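# Wipe-clean or fabric tablecloth for a table that gets used all day?

Posted by Nhàn Trình in Home & Kitchen, 11th August

Hi all, hoping someone has been through this before me.
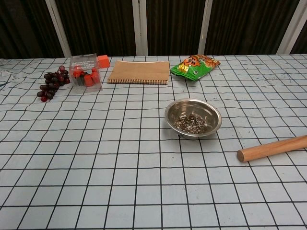

We moved to Wosthorpe in July and for the first time in my life I've got a proper big table, and it is used for absolutely everything. Breakfast, homework, my sewing, my husband's crosswords, the lot. The top marks if you so much as look at it (I had a lovely white ring on it by the end of the first week) so I want it covered all the time and not only when people come round.

My mum swears by oilcloth and had the same piece for years, but I remember my arms sticking to it in the summer and I hated the smell when it was new. Cotton looks so much nicer. What I can't get on with is the creasing. I iron the thing, I put it on, and by teatime it's all rucked up down one side again. Is there a trick to it? Do people put something underneath? I've seen clips but they look a bit pub garden to me.

Also, how big should I be buying? The table is seats-six sort of size and every shop seems to have its own idea of what that means.

I'd rather not go over £50 if I can help it. Checks or plain, not fussed, but no fruit patterns please, I've done my time with lemons.

Thanks in advance!

---

**Stamatia Kyriakidis**

Hello Nhàn, I have gone round and round on this one myself so you're getting the long version, sorry!

Get an underlay. I can't say it strongly enough. They sell them as table felt or table protector, it's a soft padded layer with a sort of grippy back, and you cut it with ordinary scissors so it stops just short of the edge. The cotton clings to it and hardly moves. Mine came off a roll on Karamanlidis's stall at the indoor market and it cost me about £20, and it's been on there so long I've forgotten what the table looks like. It helps with hot plates too, though I'd still use a mat under anything straight out of the oven.

For size, measure the table first, obviously, then decide how much you want hanging down. I like 20 cm each side for every day. Any longer and it ends up in your lap, and if you've got small children they'll have hold of it before you can blink. So it's the length of the table plus 40, and the width plus 40. Then add a bit more if it's pure cotton and doesn't say pre-washed, as they do shrink. I lost a beautiful one that way. It fits the card table now.

About ironing, I gave up doing it dry. Take the cloth out of the machine while it's still damp, put it straight on the table (on top of the felt, with something waterproof under that if your wood marks easily, and yours sounds like it does), pull it flat from the corners and smooth it out with your hands. Leave it alone till morning. It won't be hotel standard but the big folds drop out. Store it rolled on a cardboard tube if you've got room, otherwise you just put the fold lines back in.

Oh, and buy two! There is always one in the wash.

---

**Ekkachai Siriwan**

oilcloth. wipe it, done. the smell goes if you hang it on the line for a couple of days

---

**Aliki Zacharopoulos**

I'd go halfway and get coated cotton, the kind with a thin matt acrylic layer. It's softer than oilcloth, it doesn't stick to your arms nearly so much and you can still wipe it down after tea. Mine is a Sanberg one, small grey check, and it was just under your £50 by the metre with a bit left over that I use for potting up on.

A few things I learned the hard way. Most of them you can wash, but only at 30 and no spin or hardly any, or you get white creases in the coating that never come out. Don't tumble dry it whatever you do. Iron on the wrong side only, cool. And turmeric wins every time, so if you're a curry house like us, put a tray down.

I'm with Stamatia on the felt. I don't agree about the overhang though, 15 is plenty on a coated one because it's stiffer and sticks out at the corners a bit like a lampshade. You can round the corners off by drawing round a dinner plate and it hangs much better. No need to hem it either, it doesn't fray.

---

**Nhàn Trình**

Oh these are brilliant, thank you! I've ordered felt this morning and I'm going to try it with the cotton I've already got before spending anything else. Aliki, the dinner plate idea is going in my notebook. Ekkachai, my mum would like you very much.

Will come back and say how the damp cloth thing goes once I've got a waterproof layer to go under it.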